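The bakery stays open until the bread is gone

The shop in Trurnik opens at six, but the light in the back is on from half past one. When I came in February, at four in the morning, the baker was already on the second dough and did not stop to shake hands. She showed me her elbow and I shook the elbow.

She took over the place eight years ago from a couple who wanted to retire. Before that she worked in the office of a shipping company in Plirport, where she made invoices and, as she says, "looked at the clock more than at the papers." She had no school for baking. She had a grandmother with a sourdough, and a jar of this sourdough went with her from one apartment to the next.

"People think that the old sourdough is a treasure," she told me. "It is flour and water. If you feed it with new flour for one month, it is a new sourdough. But I still take it with me on vacation, so you can laugh."

On a normal morning she bakes 218 loaves, before the holidays 400. She knows the second number well, for the reason that the oven can not do more in one night. The oven is from the couple, and it is older than her business by many years. It has a hot corner at the back on the left side, and she puts there the rye, which forgives her.
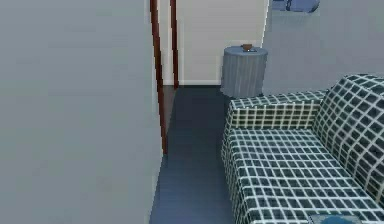
I asked her about the flour, and this was the part where she became really talkative. For the first three years she bought all of it from a large mill. The flour was always the same, and the bread also. Then she tried some sacks of Tromine, an old wheat that a few farms in the valley started to grow again, and the first week was a disaster.

"It drinks water like a horse and then it gives everything back," she said. "I had puddles. I sold them as flat bread and the customers asked for them again the next week, and I had to say, I am sorry, this was an accident."

She needed one winter to understand it. The dough must be colder, and it must rest longer before the salt goes in. She writes every batch in a school notebook, with the temperature of the room, the water and the hour. There is a shelf with these notebooks next to the scale, and the oldest have pages that stick together. Now half of her bread is made with this wheat. The loaf costs more than the white one, and she does not like to speak about it.

"An older man comes for a half loaf, and I see that he counts the coins. So what do I do with my beautiful wheat? I keep the white bread cheap. I earn almost nothing with it, and it stays."

The white bread is also what the school takes, together with rolls with poppy seeds. The delivery goes out at seven with a small van, and the van is the thing she complains about most. Last winter it did not start on four mornings. She carried the rolls on foot, in two turns, with a blanket over the crates.

Her shop has no tables. Some customers have asked for them, and for coffee as well. She thought about this for a long time and even had a man come to measure for the machine. Then she slept one afternoon on the flour sacks, woke up after the closing hour, and decided that she can not be awake for more hours than she already is.
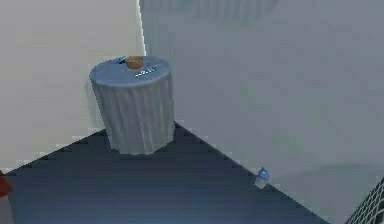

Tu, at the counter since the second year, sees the matter of coffee differently and told me so while the bags were being folded. Half of the people who wait for the seven o'clock rolls would pay for a cup, was the opinion, and they stand there anyway, with cold hands, and talk. One pot on the counter would be enough, and no one would have to measure anything.

The baker heard this from the back and called out that a pot must also be washed.

She has no plan to grow. A hotel in Plirport asked her last year for 299 rolls each day. She found the number so strange that she asked why not 300, and did not get an answer. She said no to them in the end. For this order she would need a second oven, a second baker and a better van, and then, she says, she would be back in an office and make invoices.

What she would like is one more person for the night, two or three times in a week. She had an apprentice who was good with his hands but fell asleep in the bus and came from the last stop, always from the last stop. He works in a garden center now and comes on his free mornings to buy rye.

At half past five she took the first trays out and put one loaf on the board to listen to it. The crust cracks when it gets colder, and she wants to hear this before she unlocks the door. Then she washed her arms up to the elbow and went to turn on the lamp in the window.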